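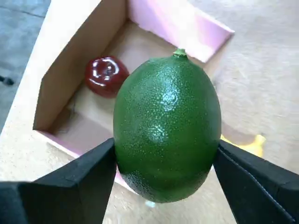

Postharvest Handling of Fresh Produce
Unit 5: Citrus Fruits After Harvest
Course handout prepared by Yi-chun Tsai
Sillham College, Department of Food and Crop Studies

Reading before class: course reader, chapter on fruit structure and the first half of the chapter on storage disorders. Students who missed Unit 4 should review the notes on respiration, as the terms are used again without definition.

1. Scope of the unit

This unit covers the period between the picking of citrus fruit and its sale to the consumer. Limes, lemons, oranges, mandarins and grapefruit are treated together where they behave alike and separately where they do not. Field production, pruning and pest control are the subject of the spring course and will not be examined in this unit.

Citrus fruits are classed as non-climacteric. After picking they show no sharp rise in respiration, and they do not become sweeter in storage in the way that a banana or a pear does. The eating quality of the fruit is therefore largely fixed on the day of harvest. Handling can preserve that quality or reduce it.

2. Structure of the fruit

The outer colored layer of the peel is called the flavedo. It contains the oil glands and the pigments. Under it lies the albedo, the white spongy layer, which is thick in grapefruit and thin in most limes. Inside the albedo are the segments, each enclosed by a membrane and filled with juice vesicles. The surface of the flavedo is covered by a natural wax that slows the loss of water.

The button is the small piece of calyx and stem tissue left at the top of the fruit. Its condition matters in storage. A fruit that has lost its button has an open scar through which water escapes and decay organisms may enter. Packers also look at the color of the button, as a fresh green button is commonly read as a sign of recent harvest.
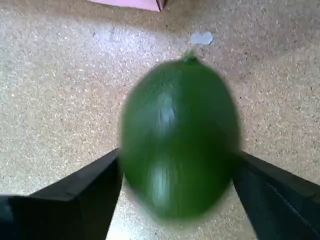 Figure 1. Green citrus fruit with the stem nub at the top.

3. Peel color and maturity

Peel color is a poor guide to internal maturity in citrus. The loss of chlorophyll depends heavily on cool nights, and in warm regions a fully mature orange may remain green. Limes present the opposite case. The trade expects them to be green, although the fruit of many types turns yellow if left on the tree. A yellow lime may be perfectly sound and still be refused by the buyer.

For limes, the usual measures of harvest maturity are fruit diameter and juice content. For oranges and mandarins, the ratio of soluble solids to acid is used. Students should be able to explain why the ratio is of little help in judging a lime.

Degreening with ethylene is used on oranges, lemons and mandarins to remove the green color from fruit that is already mature. It does not improve the flavor. It also speeds the aging of the button and may increase stem-end decay. Ethylene should be kept away from stored limes, as it leads to yellowing.

4. Oil spotting

The oil glands of the flavedo break easily when the fruit is full of water, as it is in the early morning or after rain. The released oil is toxic to the surrounding cells. The damaged area sinks slightly and darkens over the following days, while the glands themselves stand out. The condition is called oleocellosis.

Growers limit the problem by delaying picking until the fruit has lost some of its firmness later in the morning. Picking bags should not be overfilled, and fruit should not be dropped into bins. Fingernails and long stems are frequent causes of injury.

5. Temperature and chilling injury

Most fresh produce keeps longer near freezing. Citrus is a partial exception. Limes, lemons and grapefruit are sensitive to chilling and develop pitting, brown staining and watery breakdown when held too cold for too long. Oranges and most mandarins tolerate lower temperatures. Symptoms often do not appear until the fruit has been moved to a warmer place, so that the injury is noticed in the store and wrongly blamed on the retailer.

Relative humidity should be kept high. Water loss first dulls the peel, then softens the fruit, and finally causes shriveling near the button. Added wax coatings slow this process. A coating that is too heavy limits the movement of oxygen into the fruit and may produce off-flavors.

6. Decay

The two decays of greatest concern are green mold and blue mold, both caused by species of Penicillium. They enter through wounds. Green mold usually remains on the fruit where it began, though its spores soil the fruit nearby. Blue mold spreads more readily from one fruit to the next by contact. Sour rot is a third wound disease and is favored by warm, wet conditions. Stem-end rots begin at the button and may remain inactive until the button tissue weakens.

Clean picking tools, regular changes of wash water and prompt removal of decayed fruit reduce the number of spores in a packing house. These measures should be in place before any fungicide is considered.

7. Class exercise: the Aranda packing record

The exercise uses the March record from the Aranda packing house. The lot consisted of 3,539 cartons of limes. An inspection sample of 30 cartons was opened on arrival at the Zirkow terminal, and 22 of them contained fruit with visible peel defects. The record gives the defects by type and the position of each carton on the pallet.

Working in pairs, prepare a written answer to the following points.

Calculate the share of sampled cartons with defects, and state what must be assumed before that share is applied to the whole lot.

Separate the defects that probably arose at harvest from those that probably arose in transit. Give the evidence for each.

Explain why a carton with one marked fruit and a carton with many are recorded in the same way, and suggest a better form of record.

Answers should not exceed two pages. They are to be left in the tray outside Asis Hall, Room 22, by 4:30 p.m. on the day before the next class.

8. Terms to know

Albedo, button, calyx, chilling injury, degreening, flavedo, non-climacteric, oleocellosis, soluble solids, stem-end rot.

Next unit: Stone fruit. Bring the respiration tables from Unit 4.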